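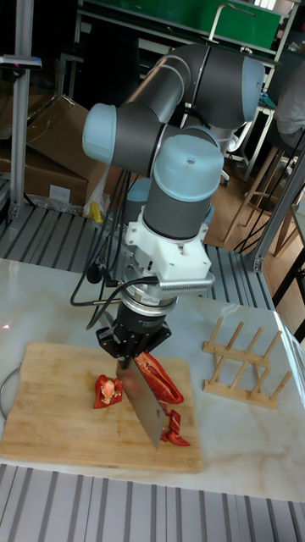 # Como preparar a célula de corte para uma sessão com pimentão

Este guia é para quem vai assumir a célula de corte pela primeira vez, ou para quem já a usou e ficou uns meses longe (acontece, e a mão esquece mais depressa do que a gente imagina). Fui juntando as notas ao longo do último ano, com muita ajuda do Bình Mạch, e o Đức Phùng reviu a parte dos cabos, que é onde quase todos nós já perdemos uma tarde inteira.

Reserve 44 minutos para a preparação completa. Com prática vai mais rápido, mas na primeira vez faça tudo com calma, de preferência com um café tomado antes e longe da bancada!

## O que ter à mão

- Jogo de chaves Allen e a chave dinamométrica pequena
- Luvas anticorte, uma para cada mão
- Pano de microfibra e detergente neutro
- Abraçadeiras de velcro (as de plástico apertam demais e marcam os cabos)
- A folha de registro Prindbridge, onde anotamos offsets e trocas de peça
- Pimentões vermelhos lavados e bem secos

## 1. Coloque o braço em posição de serviço

Ligue o controlador, espere o fim da verificação das juntas e chame o programa `servico_alto`. O braço sobe e o punho fica numa altura confortável para trabalhar. Depois aperte a parada de emergência e deixe-a apertada enquanto as suas mãos estiverem perto da ferramenta. Sei que parece exagero quando só se quer conferir um parafuso, mas é uma lâmina larga, e ela não perdoa distração.

## 2. Confira a pilha da ferramenta, de cima para baixo

Comece pelo suporte branco impresso em 3D que abraça o flange. Passe o dedo pelas bordas à procura de trincas, principalmente junto aos furos dos parafusos. Peça impressa cansa aos poucos: a nossa versão anterior durou 132 sessões antes de abrir uma fissura fininha, que só se via com lanterna.

Siga para o anel prateado logo abaixo do suporte e, por fim, para a garra preta. Se algum parafuso girar com a mão, desmonte, limpe e aperte de novo com a chave dinamométrica, no valor anotado na folha. Apertar "no sentimento" funciona até o dia em que não funciona.

## 3. Arrume os cabos

Os cabos pretos precisam de folga para o punho girar, mas sem formar uma barriga que chegue perto do cutelo. O jeito do Đức é bom: leve o punho devagar até os dois extremos de rotação, em modo manual, e só feche o velcro quando nada esticar nem encostar. Para esse teste a garra fica vazia e a parada de emergência, claro, é liberada com as mãos já fora da área.

## 4. Monte a tábua e o cutelo

Apoie a tábua de bambu no tampo marmorizado e alinhe-a com as marcas de referência. Empurre de leve pelos cantos; se ela balançar, procure alguma semente presa por baixo (quase sempre é uma semente).

Com as luvas calçadas, apresente o cabo do cutelo à garra e feche em força baixa. Verifique a pega e só então passe para a força de trabalho. Puxe o cabo com firmeza, sempre pelo lado oposto ao fio.

## 5. Ajuste a altura de contato

Desça em passos curtos, com a velocidade limitada a 22 mm/s, até a lâmina tocar a tábua. Salve o ponto como `contato_tabua` e repita a descida para confirmar. Se os dois valores não baterem, volte ao passo 2 - o problema costuma ser folga na ferramenta, e mexer no offset só vai escondê-lo.

## 6. Faça os cortes de teste

Use um pedaço de pimentão com a pele virada para baixo e rode o programa `teste_tira`. Olhe o fundo do corte: uma pele que fica presa como dobradiça pede um pouco mais de descida. Pare o braço antes de separar ou reposicionar os pedaços, mesmo que falte só uma tirinha.
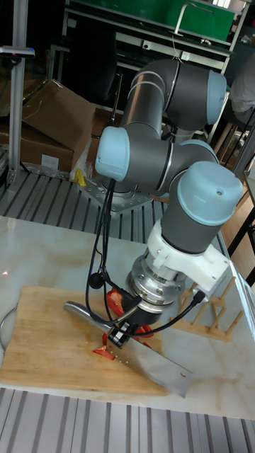

## 7. Limpe e guarde

Volte à posição de serviço, aperte a parada de emergência e retire o cutelo com as luvas. Lave a lâmina e a tábua com detergente neutro e seque bem. O bambu pega cor de pimentão com facilidade e não adianta esfregar com força, a mancha clareia com as lavagens. Na garra, só pano levemente úmido, nada de água corrente.

Anote na folha o valor de `contato_tabua` e qualquer parafuso que tenha sido reapertado. Se trocou o suporte impresso, escreva também a data da troca e avise o Bình, que mantém as peças de reserva na gaveta 59.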